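THE TANANO LETTER
Laundry corner

Do you really need a folding method?

Ariel Salazar wrote in to recommend the Nendomik fold, which promises to get 40 T-shirts into one drawer. I own 14, so the case was weak from the start. I tried it anyway for a week. The shirts stood up nicely until I took one out – then the rest leaned over like tired commuters.

What did help was the dull part at the beginning: lay the shirt out on a table, take hold of the two near corners and pull the hem a little taut before you fold anything. A light green cotton one behaves no better than the others. You still get a few wrinkles, and I've stopped chasing them.

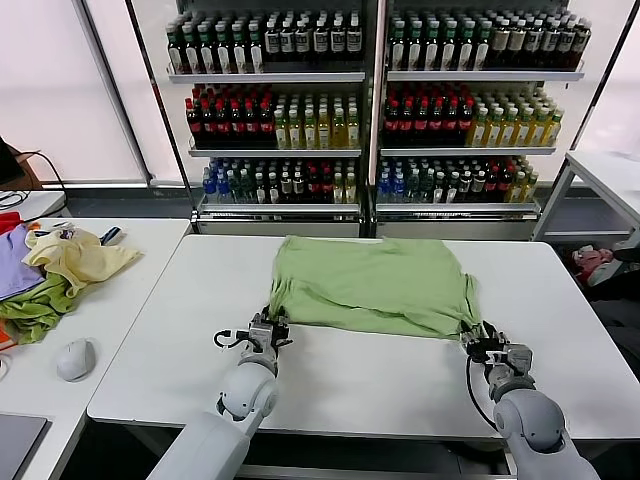 Folding boards, again

Khoa Đồng asks if the Udiretti board is worth buying. I borrowed one and got through a heap in around 40 minutes, the same as by hand. It also has to live somewhere, and mine lived behind the door. Save your money and clear the table.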